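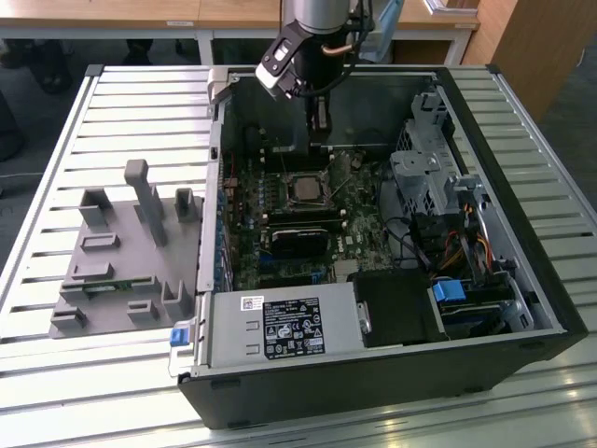
4.2 Processor removal and surface condition

Units reached the Laltavau workshop as complete towers. Each was laid on its side and the side panel taken off before any part was handled. The drive cage and power supply were left in place during processor work, since their removal adds time and contributes nothing to access in the cases studied. Cables lying across the board were moved only when they obstructed the socket area.

Of the 261 towers logged, 212 still contained a processor and a cooler at intake. The remainder were passed directly to the materials stream described in Section 5. Total handling time for the 212 units, from panel removal to bagging, was 1680 minutes. This includes interruptions of less than two minutes, which the operators did not log separately. Longer interruptions were subtracted.

The cooler was released first. Where the old paste had hardened, a direct upward pull risked drawing the processor out of a closed socket, so the cooler was turned slightly in both directions until the bond gave way. Operators were told to stop if the board flexed. The exposed heat spreader was then inspected in place, with the retention frame still closed, and its surface assigned to one of the four classes in Table 3. Inspection at this stage proved sensitive to lighting. Under the overhead lamps a bare metal surface can appear nearly white, and a thin film is easily missed when the board is viewed at a steep angle.

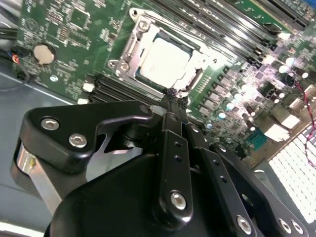
The lamps were therefore dimmed for the second half of the trial, and every unit classed as clean in the first half was examined again after removal. Reclassification went in one direction only, from clean to light film. We report the corrected classes throughout.

With the class recorded, the lever was released and the retention frame opened. The processor was gripped at its edges and raised straight up. Any sideways movement before it is clear of the socket can bend the contacts beneath, and damage of this kind makes the board unsuitable for reuse even when the processor itself is sound. Boards and processors were accordingly scored as separate items – a departure from the Kernach protocol, which assigns one grade to the pair.

Paste was left on the heat spreader until the processor had been moved away from the board. Cleaning over an open socket was excluded from the procedure after the pilot, in which solvent carried residue onto the contact field of one board. Cleaning was done at a second bench with Merkorum wipes. Figure 4 shows the stage at which the residue is most easily judged, with the top face of the processor turned toward the viewer.

Figure 4. Processor held above the open socket. A translucent brownish-yellow film of old thermal paste covers parts of the heat spreader. 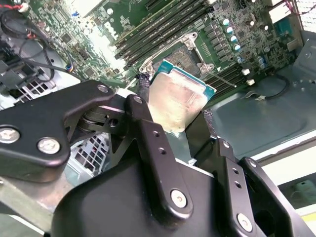 Imani Ogola, commenting on a draft of this section, objected that film color is a poor guide to the age of a paste, as several compounds are yellowish when fresh, and asked that color be dropped from the class definitions. We have done so. The classes now rest on coverage and on whether the film yields to a dry wipe. Color is kept in the raw records as a free-text note.

After cleaning, 149 processors passed both the visual check and the boot test on the Mushi reference board. Most failures occurred at the boot test, and their rate did not differ clearly between surface classes. A heavy film lengthened cleaning but was not a useful predictor of function. Damage to the substrate rim was a better one, although the number of affected units is too small to support a separate estimate.

Two limits apply. All removals were performed by the same pair of operators, and times for less experienced staff are likely to be longer. The condition of each socket was judged by eye only, so bent contacts in the board scores may be underreported. Boards that passed the visual check were stored with the retention frame closed over a protective cover, pending the electrical tests reported in Section 4.3.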